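Section 4: Sorting and Folding Knitwear for Storage

Use this section when you are putting sweaters and other knits away for the season in a Seltmont storage box. Lightweight shirts and pants are covered in Section 3. Coats are covered in Section 5.

Before you start

Wash and dry everything first. Knits that go into the box with even a little moisture in them will smell by October, and the smell is hard to get out. Check the cuffs and underarms with your hand, as these dry last.

You will need:

A Seltmont box, assembled as shown in Section 2
A clean flat surface at least as wide as the box
Tissue paper or an old cotton pillowcase
A fabric comb (optional)
Labels and a marker

CAUTION: Do not use the bed if pets sleep on it. Hair works into ribbed knits and is very hard to remove after folding.

4.1 Sorting

1. Empty the pile onto the surface. Do not try to sort from inside a bag or basket.

2. Pull out anything that is not a knit. Smooth, slippery fabrics should go in their own stack. They slide when folded in with sweaters and the whole pile leans.

3. Separate whites from stripes and dark colors. Dye can rub off onto white wool or cotton over a long storage period, even when the garments have been washed many times.

4. Look over each piece for holes, loose threads and missing buttons. Set aside anything that needs mending. It is easier to mend now than when you want to wear it.

Note: If two garments are tangled, find a sleeve and follow it back to the shoulder before you pull. Tugging on the body stretches the neckline.

4.2 Picking up and laying out

1. Take hold of the garment by a fold of the body. Avoid lifting by the cuff or the collar.

2. Lift only as much as you need to clear the items underneath, then lay it face down on the open surface.

3. Smooth from the center toward the sides with a flat hand. On striped knits, line up the stripes at the side seams. If they match there, the garment is straight.

4. Bring the sleeves out to each side and check that neither one is twisted.

Striped knits together with white pieces:
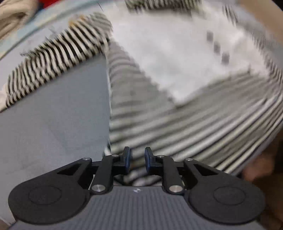
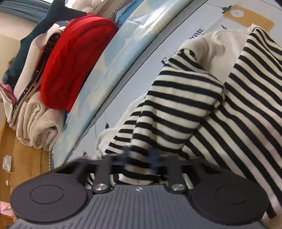
4.3 Folding

1. Fold one side in to the middle of the back. Fold the sleeve down so it lies along the body.

2. Repeat on the other side. The two edges should meet without overlapping.

3. Fold the hem up to the middle, then fold once more to the collar. Thick sweaters need only the first fold.

4. Turn the garment over and press out the air with your palms.

CAUTION: Do not use vacuum bags for wool or ribbed knits. The creases can stay in for weeks.

4.4 Loading the box

1. Line the bottom with tissue paper or the pillowcase.

2. Put the heaviest pieces in first. The standard box holds up to 11 folded sweaters, or 9 if they are thick.

3. Lay a sheet of tissue between white garments and anything striped or dark.

4. Close the lid without forcing it. If the lid bows, take one piece out.

5. Write the contents and the season on a label and stick it to the short side, where you can read it when boxes are stacked.

Replacement lids and labels are listed in the parts table under number 811.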